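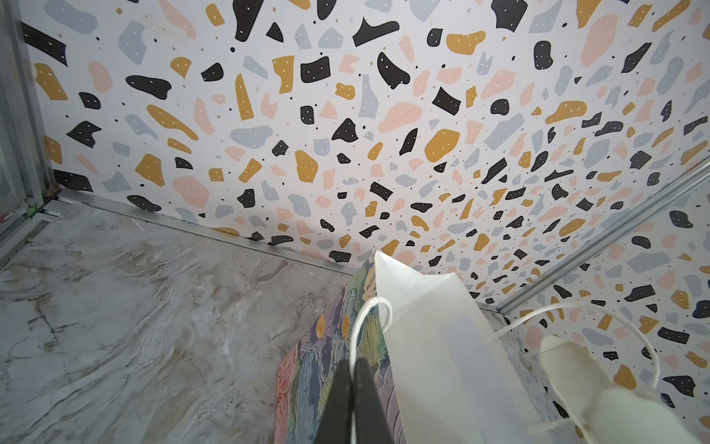 Hello, and thanks for clicking through to the page most people skip! I'm Chathurika Nanayakkara, I run Vodasness, and if you've ever rung us to ask whether a ten-year-old hatchback with a slipping clutch is worth fixing, it was almost certainly me who picked up.

We help people buy, check and keep going the sort of car that doesn't get written about much. Small cars, family estates, the odd van. We don't sell cars ourselves and never have. What we do is go and look at one before you hand over your money, tell you what we found in plain English, and then (if you want us to) look after it once it's yours.

**How it started**

I bought a bad car. It was a silver three-door with a lovely clean interior, one previous owner and a head gasket that gave up on the ring road before I'd even moved the seat forward to where I like it. I'd paid 1,881 pounds for it, which I remember to the pound because I'd haggled over the last bit and been very pleased with myself. The repair quote was more than the car.

I was working in the parts department at a dealership at the time, so you can imagine how much my colleagues enjoyed that. I knew the part number for the gasket off by heart and I still hadn't looked under the oil cap. After that I started going along with friends when they went to view something, then friends of friends, then people I'd never met who'd got my number from somebody's sister. I did my evening classes, got my technician qualifications, and eventually handed in my notice one October with a trolley jack, a borrowed diagnostic reader and a Brudiver estate with 391 pounds' worth of new tyres on it. That was the business.

The Brudiver is still going, by the way. It's had two alternators and the tailgate needs a shove, but it's been to more inspections than I have.

**What we do now**

Most of the week is pre-purchase checks. You send us the advert, we ring the seller, and one of us goes out to see it. We work through a list of 54 points, and it's the same list whether the car costs less than a holiday or more than a kitchen. We do a cold start (we ask the seller not to warm it up, and yes, we put a hand on the bonnet when we get there), we get underneath, we plug it in, and we drive it on a proper mix of roads. You get a written report the same evening with photos of anything that bothers us and a price for putting it right.

I'm quite fussy about the wording in those reports. "Advisory" means very little to most people, so we write things like "the front discs will need doing before next winter" or "this rust is only on the surface and I'd happily live with it". At the end I say whether I would buy the car with my own money. Sometimes that's a yes with three faults listed above it, and people ring up confused! Used cars have faults. I just want you to know which ones you're getting.

The other half of the work is servicing and small repairs - brakes, suspension, clutches, cambelts, batteries, air con in the summer. We don't do bodywork or gearbox rebuilds, and for those I'll send you to someone I'd use myself. I don't take a commission for it.

**The Movia question**

We get asked about electric cars every day now, so I should say where we stand. Yes, we check them, and yes, we service them. I was a bit of a sceptic until we took on a second-hand Movia as a runaround, and I'm afraid I've become rather boring about it. It's quiet, it's quick away from the lights and it costs buttons to run round town. On a frosty morning the range drops off more than I'd like, and the boot is a silly shape.

For anyone buying one used, the battery health reading is the thing to ask for, and we include it in the report at no extra charge. Tyres come a close second. These cars are heavy and they get through front tyres faster than you'd expect, and plenty of sellers fit the cheapest set they can find just before the advert goes up.

**Our evening sessions**

Once a month we run something called Mridha, which began as me showing a neighbour how to top up her screenwash and has got a bit out of hand. It starts at 6.30 in the evening, it's free, and you bring your own car. We cover changing a wheel, reading the tread, checking oil and coolant, what the dashboard lights mean, and how to talk to a garage without feeling daft. New drivers are very welcome, and so are people who've been driving for forty years and have never opened the bonnet. You'll want old clothes. There's tea.

**Prices and getting hold of us**

A standard check is 60 pounds anywhere within our usual patch, plus a bit for fuel if we have to travel further. Servicing is quoted before we start, and if we find something else while we're in there we ring you first. If we can't reach you, we leave it alone.

The phone is on from eight in the morning, though I may be under something, so do leave a message. Email works too. Tell me the make, the age, the mileage and where the car is, and paste in the advert if you've still got it. If you're going to see one this afternoon and you're already wavering, ring me before you leave and I'll tell you what to look at first.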